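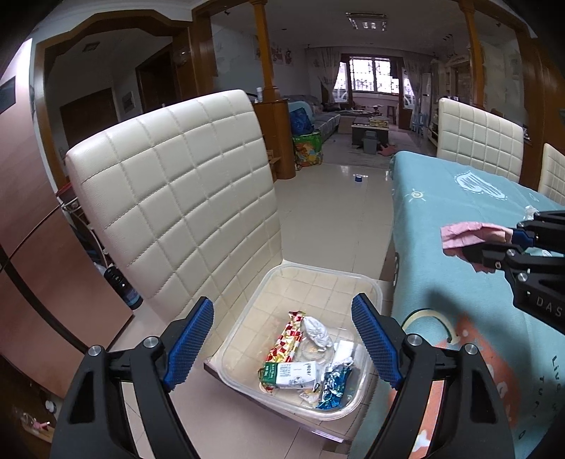

## Snack waste

Snack waste is the stuff left over once the eating's done: wrappers, crumpled foil, little cartons, the tissue you wiped your fingers on. I've been editing this entry since July, and I still think the clear plastic container is the best way to collect it (you can see what's in there before you tip it out!).

### Where it gathers

Mostly near the dining table, and very often on a chair seat. Quilted leather is kind to the collector, I find – crumbs wipe right off, though they do love the stitching.

### Sorting

Maëlle Fraser's Drindon method has 6 groups, with foil and paper kept apart. I manage two on a good day. Small cartons get flattened first, and tissues go in the regular trash.

See also: *Tablecloth*, *Crumb tray*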